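About Randavwood

Equipment Planning for Food Service and Retail Counters

Randavwood advises canteens, college dining halls and small retail chains on the purchase of automated serving and stocking equipment. The company was formed in Wendovham and continues to work from the same premises, with a planning office on the upper floor and a test counter below.

We do not manufacture robots and we accept no commission from those who do. Clients pay a fixed fee for a written equipment plan, agreed before work begins. The plan covers purchase price, installation, staff training, spare parts and the yearly cost of service — items that are often quoted separately and by different suppliers.

How We Work

Each engagement opens with a review of the client's counter, menu and floor space. Our staff then prepare a budget in two parts. The first part lists capital items, including arms, grippers, mounts, racks and display stands. The second lists running costs over the expected life of the equipment. A standard plan includes a replacement schedule for grippers and cables, which wear sooner than the arms themselves.

Packaging receives its own chapter. A gripper that handles bottles well may do poorly with a soft sandwich or a bag of crackers, and the choice of end tooling can alter a budget more than the choice of arm. Clients are asked to submit a list of the goods they sell, with package sizes, before any supplier is approached. 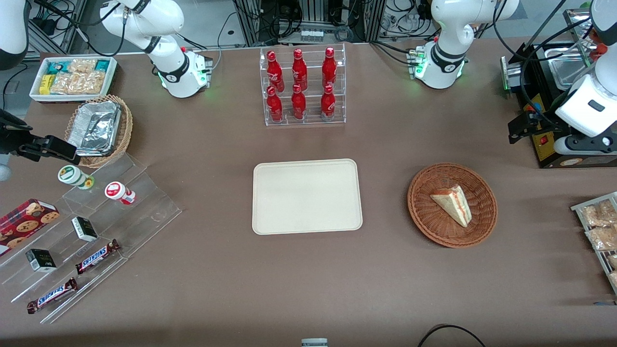
Should a first-time buyer purchase two arms or one?

Most first-time buyers should budget for one arm and reserve the floor space, power supply and mounting points for a second. The second arm can then be funded in a later budget year, once the counter's daily volume is known.

Services and Fees

An initial site review is offered at $3,000. The fee is credited in full toward a complete equipment plan ordered within 200 days. Plans are delivered in 15 working days from receipt of the goods list and floor drawings. Rush delivery is not available in June, when most of our school clients close their budgets.

The Mirnon Worksheet

All plans are prepared on the Mirnon worksheet, our in-house costing form. It contains 145 line items and is supplied to the client in editable form, so that purchasing staff may enter revised quotations as they arrive. The worksheet remains the client's property after the engagement ends.

Inquiries may be made in writing to the Planning Office, Randavwood, Nakajima Building, Wendovham.

Page last revised 1 Aug 2018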